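Muvach laundry set, README

Read this before pulling anything. Short version, the long one is on Divina's list and will get written when it gets written.

What it is
Teleop recordings for the Muvach two-arm kit, laundry task only. Roughly 1000 episodes, 800 in the train split, the rest held back. Recorded in the Manalastas unit, same washer throughout. Wrist views and a head view, joint states, gripper opening, a text instruction per episode.

Task
Basket on the floor in front of a front loader, door open. Move the items between basket and drum, as per the instruction string. Soft toys stand in for clothes in this release. Real clothes come with the next one, Noboru has a box of them.

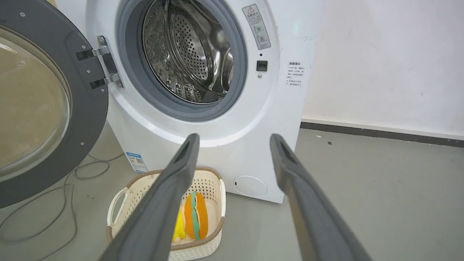
Wrist view, gripper open, basket in front of the washer.

Folders
train/ and heldout/ are what they look like. calib/ has one file per arm, don't mix them up, left and right are NOT mirrored. notes/ is operator comments, free text, spelling as found. Ysaline's are the useful ones.

Instruction strings
English only. 4 templates, reworded by hand. Item names are whatever the operator called the thing, so the same toy can be "burger", "bun" or "round one". We are not going to fix this. If you need clean names there's a mapping in notes/names.csv, covers most of it.

Known problems
- Basket position varies more than the spec says. Nobody taped the floor untill November.
- Glass door throws reflections in the head view. Depth is junk over the door, mask it.
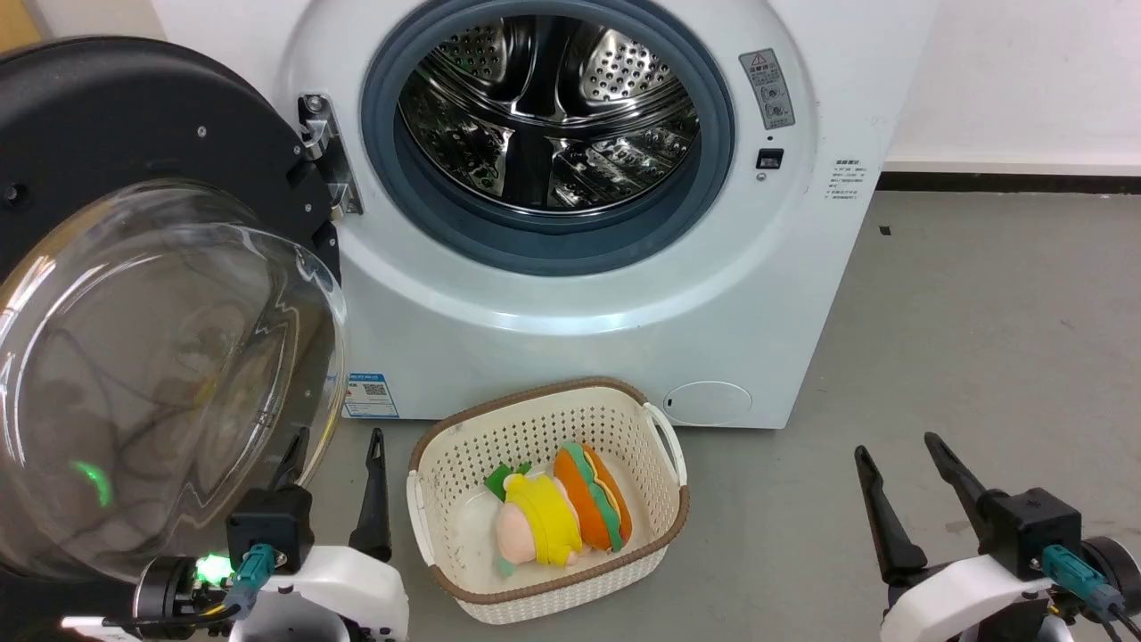 - Both arms share the space over the basket. Early episodes have one arm waiting for the other, long pauses, trim if you train on fixed windows.
- 2 episodes have the wrist streams swapped. IDs in notes/swapped.txt.
- Gripper opening is raw motor units. Convert with the value in calib/, not the one in the Muvach manual, that one is for the older fingers.

Not in here
Door opening and closing. Starting the machine. Detergent. Please stop asking about detergent.

Success labels
Set by the operator at the end of each episode, then checked by Shiela. Where they disagreed we kept hers. An item hanging over the door lip counts as a fail.

Use
Free for research inside Plimau and Pendora. Anyone else ask Amado Cabanatuan first. Don't repost the head view clips, the lab paperwork isnt finished.

Changes
v2: held-out split redone, calib files renamed, labels rechecked.
v1: first upload. Don't use.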